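Every spring the home magazines tell us to get rid of things, and every spring I trust them less. The latest craze is the "forever home" look, sold by shops such as Solance and Lusel, in which every object is plain, beige and meant to last a lifetime. A dining table from Kettler in this style costs 3,000 pounds. I have been told by its admirers that this is a saving.

I doubt it. Work it out over 30 years and the sum looks fair, provided you never move house, never have children and never change your mind. Most of us do at least one of these. My own table cost £321 and I have stopped worrying about it — it gets a cover and it gets used.

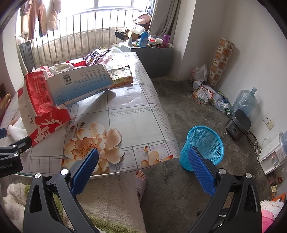 Big flowers, grid lines and a good shine: the wipe-down school of decorating.

The part I find hardest to swallow is the moral tone. Buying the dear thing is now called "buying less", as if thrift were open only to people with money to spare. A printed cloth is treated as a failure of nerve.

Perhaps the plain oak really will outlive us all. I would like to see it after nine winters of homework, spilt gravy and wet coats before I believe a word of the brochure. The shops, I notice, offer a guarantee a good deal shorter than forever.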